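Household Tips from the Carkow Open Day: Shoe Racks and Entryways

The Carkow Home Skills Center opened its demonstration rooms to the public on 8/31/21. Visitors were able to watch a two-armed robot at work on ordinary household jobs, among them putting shoes on a rack, folding hand towels and setting out cups. The program was led by Jeptoo Sang, who manages the Center's practical courses, and Caroline Makokha of Ivitz, the company that supplied the robot's control software.

Many visitors asked for the storage advice given during the sessions. It is set out on this page for use at home. The advice applies equally to households with no machine of any kind.

Give each pair a fixed place

Ms. Makokha explained that the robot is taught a task by repetition, and that it learns faster when the same object goes to the same spot every time. People benefit from the same arrangement. Decide where each pair belongs and keep to that decision for at least a month before changing it. Shoes worn daily should go on the shelf that can be reached without bending. Shoes worn once a week or less may go lower down.

Leave room for the hand

The most common fault in home shoe storage is crowding. A rack filled from end to end looks efficient, but each pair must then be pulled out past its neighbors, and straps and heels are scuffed in the process. Allow a gap the width of three fingers between pairs. Where two shelves are close together, check that a hand can pass over the tallest shoe without touching the board above it.

This point was made clearly in the morning session. The robot's hand has jointed fingers and needs a little space on every side of the shoe. Slides and slippers were used for this part of the program, as the wide strap gives both people and machines something definite to take hold of.

Place slides with the toes facing out, side by side, and bring the two shoes of a pair together before letting go. A pair set down neatly can be picked up again with one hand. On the open shelving used for the session, cream-white slides were kept on both wooden shelves, with the upper shelf only partly filled.

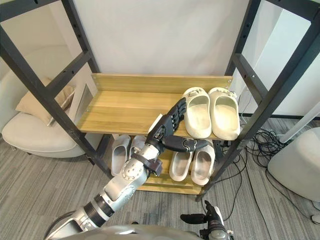 Choose open shelving for shoes in daily use

Closed cabinets hide clutter, but they also hold moisture. An open rack lets air reach the shoes from all sides and makes it easy to see when something is out of place. Metal uprights with rows of holes are practical because the shelves can be moved as needs change. Set the height with the tallest pair in hand, then tighten every fastener and press down on each corner to test for movement.

If the rack stands on carpet, check it again after one week. Carpet settles under weight, and a rack that was level at first may begin to lean.

Use a shelf with a back lip

A raised lip along the rear edge keeps shoes from being pushed off the back. If your shelves have none, a narrow strip of wood may be glued or screwed in place. Sand the strip before fitting it.

Care of wooden shelves

Wipe the boards with a damp cloth and dry them at once. Sand and grit should be brushed off first, or they will scratch the surface. Do not return wet shoes to bare wood. Stand them on a tray by the door until they are dry.

Questions raised by visitors

Several visitors asked whether the robot could be bought for home use. Ms. Makokha stated that it could not, and that Ivitz had no date to offer. Others asked how many attempts the shoe task had required. She reported that 314 practice runs had been recorded before the open day, most of them given over to closing the fingers at the right moment.

Ms. Sang was asked whether children should be taught to use the rack in the same way. She recommended giving a child the lowest shelf and only two pairs to look after, with more added later.

Further sessions

The Center's course on entryway and closet storage is open to 70 participants and runs over six evenings. Registration is handled at the front desk in Room 6. Printed copies of this page may be collected there during opening hours.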